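Retention Schedule

The Drumska municipal archive took in the messages of the January election on a single drive, wrapped in a towel. The accession form had no box for a towel, so it was entered under Packaging, Other.

The drive held 181 folders. Most were text messages sent by the two campaigns to every phone in the district, and the replies, which the campaigns had never opened. The archivist on the Wetitz desk had been given six weeks to describe them. Her instructions were to record sender, date, length and subject, and to leave the subject blank where there was none.

She used Trilenix, which the city had licensed for parking records. It sorted messages by similarity. On the first run it placed about 700 of them in one group and gave the group no label. She opened the group and found that every message in it was a reply to the same text, sent by the Rathore Street office at 9:14 in the evening. The text said: Are you with us tomorrow?

The replies were short. Yes. No. Who is this. My mother died in the fall, please take her off. Yes. Working a double, will try. Wrong number but good luck. Is the bridge open. Yes, if somebody can drive me.

The manual allowed a group to be described as a unit if its contents were uniform. She read the definition of uniform and then read it again. She began to describe them one at a time.

By the fourth week she had reached the replies sent after midnight. One number had written 6 times. The first message asked what time the polls closed. The second asked whether a driver's license from another district was acceptable. The third gave an address, an upstairs unit, with a note that the buzzer did not work and the driver should call. The fourth said the caller was awake. The fifth said the same. The sixth was sent at 7:02 in the evening, after the close, and said: It's all right, I expect you were busy.

She entered sender, date and length. Under subject she typed Transportation, deleted it, and typed Correspondence, unanswered. The field accepted 24 characters. It kept Correspondence, unanswere.

She requested a longer field. The request was logged and given a number. While it was pending she looked up the address on the city map, for verification, and found that it was on her own bus route, two stops before hers.

That evening she got off there. The building had a panel of buzzers and a strip of tape across one of them. She stood at the door for the length of one bus interval, which on that line is 12 minutes. Then she took out her phone and called.

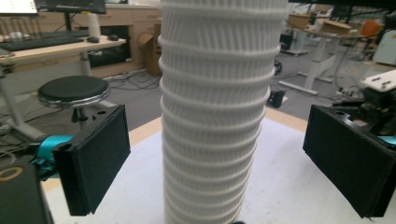
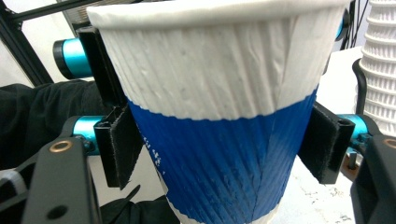
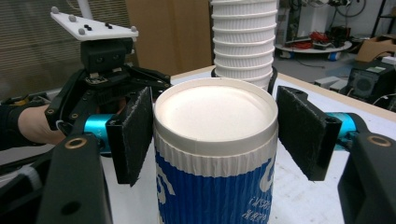 Stacked white cups, first picture; a ridged paper cup in white and blue, second and third.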